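The Bendmont Cell: a two-arm demo recording setup for cloth and other soft stuff

I get asked for the parts list of this thing so often that I finally gave it its own page. The Bendmont is the enclosed two-arm cell I build and sell out of my shop in Festadham, and it has one job: recording demonstrations that somebody can train a policy on. It isn't a production cell and it won't fold your laundry out of the box (people ask!). You drive the arms, it writes everything down, and you end up with a pile of clean, lined-up episodes.

I started out building these for rigid pick and place, and then a customer wanted cloth, and cloth kind of took over my life. A block is a block. A piece of satin is a different shape every single time you let go of it, so you need far more examples, and you need to see the grasp from up close or the learner has no idea what it's got hold of.

What you get

1. Two arms on one front rail. White links, black servos, both bases bolted down to the same rail so the distance between them stays put from one month to the next. The cables run along the outside in clips, and yes, I could have hidden them, but I've had to swap enough cables in the middle of a recording day that I want mine where I can reach them.

2. A small camera at each wrist. If you're on a budget and thinking of dropping these, please don't. The overhead picture tells you where the cloth is and that's about it. The wrist picture tells you whether the fingertips closed on one layer or two, and whether you've got the hem or just some of the middle.

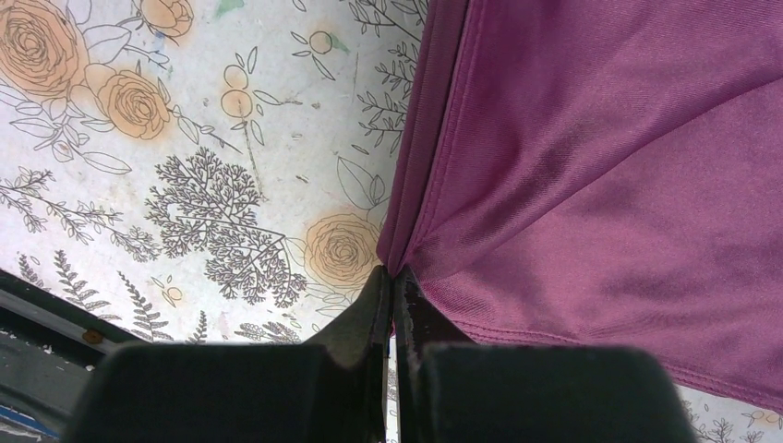 3. A fixed camera over the work area. It comes on its own bracket and you set it once. I ship it with the focus and exposure locked, and I'd ask you to leave them locked until you've finished a whole dataset, however tempting it is to fiddle.

4. The walls. Plain matte panels on an aluminum frame, left, back and right. They keep the background the same from morning to evening and they keep people in bright sweaters from wandering through your data. They also stop things rolling off the table, a feature I never planned and now couldn't live without.

5. The Vaughan recorder. It's a small box with its own software that takes the joint positions, gripper openings and all the camera streams and stamps them against one clock. You start and stop with a foot pedal, and there's a second pedal for "throw that one away." You will use the second pedal a lot in your first week. I did, and I built the thing.

6. The Tonia leader arms. Two lightweight hand-driven arms that the cell arms copy. They have a bit of drag in the joints on purpose (my first set was so loose that every demo looked nervous).

About the mats and the clutter
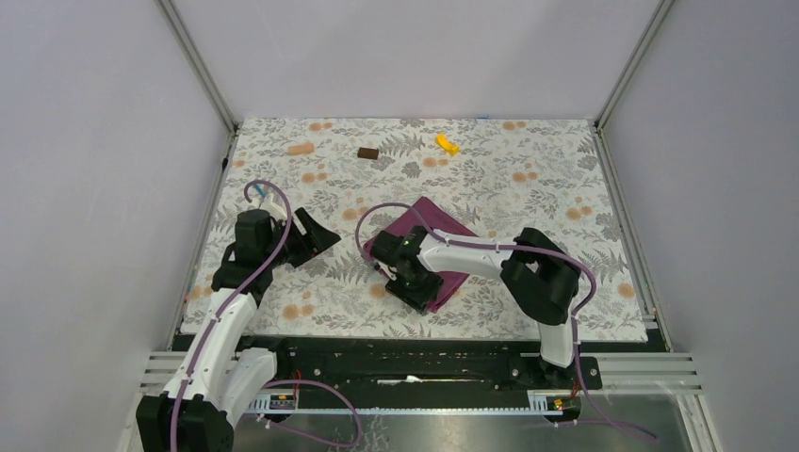

I get more email about table covers than about motors, so let me put my opinion in writing. A plain white mat gives you lovely footage and a policy that falls over the first time it meets a tablecloth. I'd mix in busy prints early. The mat with the gray ferns and the peach-orange flowers is one of my favorites for this, and I like to leave a few small things toward the back too, like the dark brown block and the yellow thing with the curve to it, well clear of the cloth. They aren't part of the task. The learner has to work out for itself that they don't matter, and it only gets the chance if they're there in some episodes and gone or moved in others. Change one thing at a time and write down what you changed, or you'll be very confused in a month.

Mats just lie on the tabletop inside the side rails, so you can cut your own from pretty much anything flat. Avoid anything shiny.

How I'd record a first dataset

Pick one cloth and one task, and keep the task short. Mine usually run 19 seconds an episode when I'm warmed up, longer after lunch. Start each one with the cloth thrown down a new way, and I do mean thrown. If you place it neatly every time you're teaching the arms about your own tidy habits.

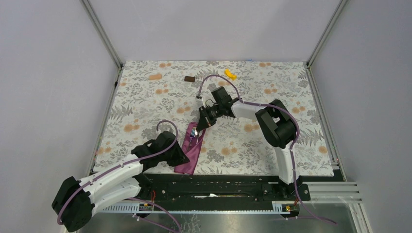 Then do batches. My last cloth set was 286 episodes, and I kept 207 of them after going through the footage. That sounds wasteful, but most of what I cut was me hesitating, and hesitation gets learned right along with everything else. Keep the good recoveries, though! If you lose a corner, go back and get it again without fuss, that episode is worth having. It shows the policy a way out of trouble.

Use both arms even when one would do. Handing an edge over from one gripper to the other is the part everybody's model is worst at, so it's the part you want plenty of.

Fingertips

Slim tips on a broad pad, made for thin fabric. They do wear along the inner edge with a lot of satin and hems, so look them over whenever you clean the lenses. Replacement pairs are in the spares kit and take one small screwdriver to fit.

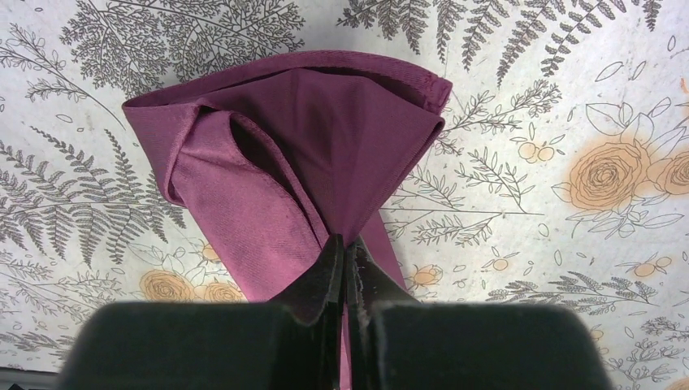
Wrist camera view: purple cloth pinched between the fingertips, hem up top.

Sizes and practical stuff

The cell's tabletop is 900 mm wide. It comes mostly assembled, and you'll want a second person to lift it onto the bench. Files come off the Vaughan in an open format with a reader script included, so you aren't stuck with my software if you hate it.

Lead time depends on the servo supplier, and the next batch goes out in March. If you want different walls, a longer rail or extra mats, put it in the order notes and I'll write back with a price before I build anything.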